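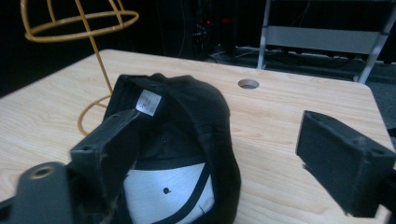 Skedholm Headwear Notes, README

What it covers

Skedholm is a plain table of notes on caps and how they get put down, turned over and hung up on a stand. It holds 2067 rows in 2 files. One file is about the caps, the other about where they end up. Donbridge hosts the download.

Columns

cap_id: a number, nothing clever
color: as the note taker saw it, so "black" covers a lot of faded navy
resting: crown_up, crown_down, on_stand, other
label_seen: yes or no. Yes means a care label was in sight, even if the print was too small to read
brim_under: color of the underside of the brim, which often doesn't match the top
notes: free text, mostly blank

What I'd be careful with

The "condition" scores came over from the older Stasar list and I don't trust them. They run from 1 to 10, and I never found a written rule for what separates a 6 from a 7. I left the column out of the main file. It's in extras if you want to argue with it.

People will tell you a cap keeps its shape better crown down. Maybe. Nothing in these rows can settle that, and please don't cite them as if they did.

"other" is a junk drawer. It includes caps on door handles and caps stacked inside other caps.

Known problems

Eyelets were noted in the Tesfamariam batch and skipped everywhere else. A blank there doesn't mean no eyelets.
Sweatband color is missing for most crown_up rows, for the obvious reason.
Some cap_id values were used twice before May. Match on cap_id plus color, and check the leftovers by hand.

Changes

v2: dropped the condition column, split "stand" from "other", fixed spelling of "grey" to "gray"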